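Filed under: Coupons & Store Games

Natanael Damasceno spent five years auditing stamp promotions for Nevcombe, a regional grocery chain. He describes the work as arithmetic. "The print run comes first," he says. "Then the redemption rate, then the value per stamp."

The last run he audited covered 4000 booklets. Of these, 2779 were picked up at the register and 577 came back full. "Shoppers assume the stamps run out. The usual cause is the end date -- people stop at page three."

His advice is to divide the reward by the spending needed for a full booklet. "If it comes to less than one percent, buy what you were going to buy and leave the booklet there."

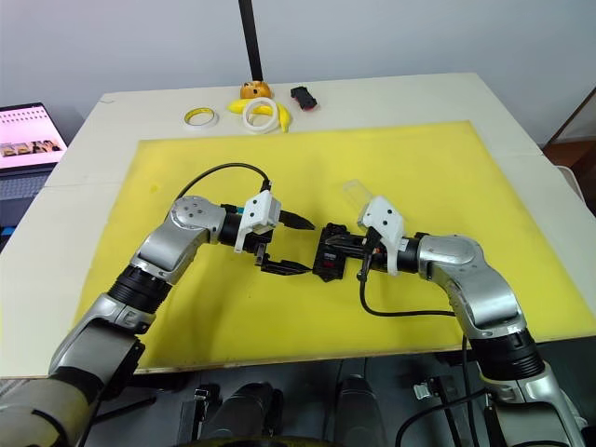 Loose stamps should be sorted before any are glued, Damasceno says, and duplicates set aside for trading. He works flat, on a single plain color. "Check the serial numbers last," he adds.

3 comments

Tainá Godoy: Do the Pryor stores take partly filled booklets?

Rangi Rakena: Mine did in December, half value only.

Yuxi Bai: One percent is generous. I got less.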